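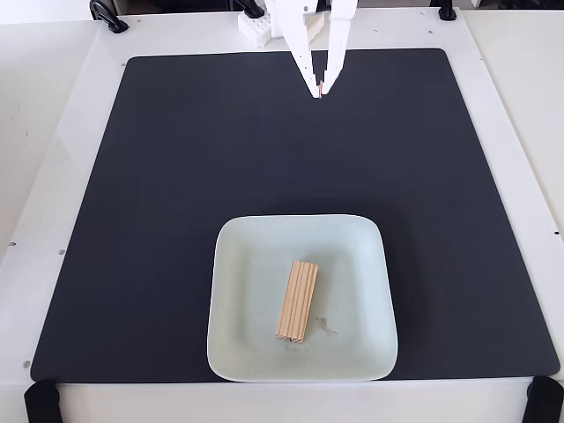

Skamport's parking levy
Council says new meters will pay for themselves. The figures are thin.

May 26, 2026

Skamport council has voted to extend paid parking to the Gallagher Street shops and the harbour lot from September, a change it says will bring in more visitors as well as more money. How charging people to stop outside a bakery is meant to attract them was not spelled out in the report.

The plan covers 377 bays at $3 an hour, with the first 14 minutes free. Staff put the set-up cost at $18,000, a figure that leaves out line marking, signage and the contract with operator Custavance, whose fees remain confidential.

Councillor Delia Pereyra, who voted against, said the turnover study behind the proposal was done in the off-season. "We measured a quiet street and decided it was too busy," she told the meeting.

The council's answer is that the study was "indicative". The same word appeared in its forecast for the Curier Road lot, where meters went in two years ago and revenue has yet to be published.

Residents' permits will be offered, although the price has not been set. Submissions on permit zones close before the meters are switched on.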